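Section 2. Planning and Budgeting for a Two-Arm Cell

Read this section before you place an order. It covers the Fellora two-arm bench cell and the parts you will need to buy separately. Mechanical assembly starts in Section 3.

2.1 Decide what the cell is for

1. Write down the one task you want running first. Sorting small parts, passing a tool from one arm to the other, and loading a tray are all good first tasks.
2. List every object the arms will handle. Weigh the heaviest one.
3. Compare that weight with the payload table in Appendix A. Use the figure for the arm at full reach, not the folded figure.
4. If the object is over the limit, stop and contact Fustimgate before ordering. The gripper fingers can be changed later. The arm motors cannot.

Note: Long tools load the wrist more than their weight suggests. Treat anything longer than the gripper body as one class heavier in the table.

2.2 Measure the space

1. Clear the bench and measure its usable width and depth.
2. Leave 12 inches behind the front rail for the controller board and wiring.
3. Check that the bench top is flat. A rail bolted to a bowed top will twist, and the arms will not agree on height.
4. Locate the nearest grounded outlet. Both arm supplies and the computer should be on the same circuit.
5. Mark where the operator will stand. The emergency stop must be within reach of that spot.

Caution: Do not plan a walkway along the open side of the cell. The arms can reach past the edge of the floor panel.

2.3 Choose the enclosure

The rail and arms are sold without walls. You can order the Plerkham wall kit or cover your own panels. Walls keep small parts from leaving the work area and give the cameras a background that stays the same from day to day.

Wall coverings are a separate line on the order form. Plain gray is the standard choice. Printed wallpaper costs the same per panel and can be swapped when you want the cameras to work against a busier background. Order the floor panel covering at the same time, and allow one spare sheet. The floor takes more wear than the walls.
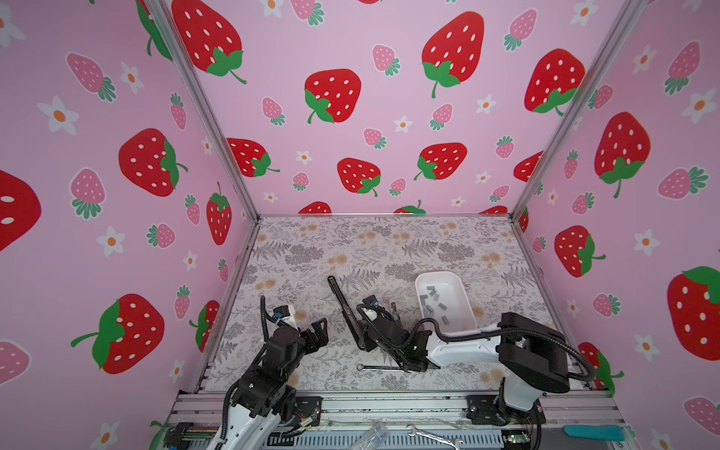

Figure 2-1. Two-arm cell with printed wall and floor coverings, parts tray at right.

2.4 Draw up the parts list

1. Copy the order form from Appendix B.
2. Enter two arms, two grippers and two camera modules. The camera modules are not included in the arm price.
3. Enter one front rail and two mounting plates.
4. Enter corner posts and edging if you are building your own enclosure.
5. Add at least one shallow tray with rounded corners. Square corners trap small blocks where the fingers cannot get under them.
6. Add practice objects. A set of small blocks and a combination wrench from the shop drawer are enough for the first month.
7. Add cable sleeves. Order them long. A sleeve that is tight at full reach will pull on the camera connector.

Note: Gudeta hand tools are listed in the catalog for convenience. Any wrench that fits the rail bolts will do.

2.5 Set the budget

Hardware is the largest cost but should not be the whole budget. Enter the following before you ask for approval:

Spares: 12 percent of the hardware total. Gripper fingers and camera cables go first.
Setup labor: 41 hours for a first cell, including wiring and calibration. A second cell takes nearly 20.
Training: one person per shift, plus one backup.
Downtime: 5 working days in the first year.

If the total is over your limit, cut the wall kit first and build the enclosure from your own stock. Do not cut the spares line. Do not buy one arm now and one later unless you have confirmed that both will ship with the same motor version.

Caution: Prices in the dealer list do not include the emergency stop. Check that it appears on the quote as its own line.

2.6 Plan delivery

1. Ask for the rail and posts to ship ahead of the arms. The enclosure can be built and covered while you wait.
2. Keep the arm cartons upright and indoors.
3. On arrival, check each carton against the packing slip before signing.
4. Report missing or damaged parts to the dealer the same day. Quote the order number and the carton number.

Orders placed in June may take longer because of the annual stock count. For help with quotes or part numbers, write to Yi-an Min at the Fustimgate order desk and attach your completed Appendix B form.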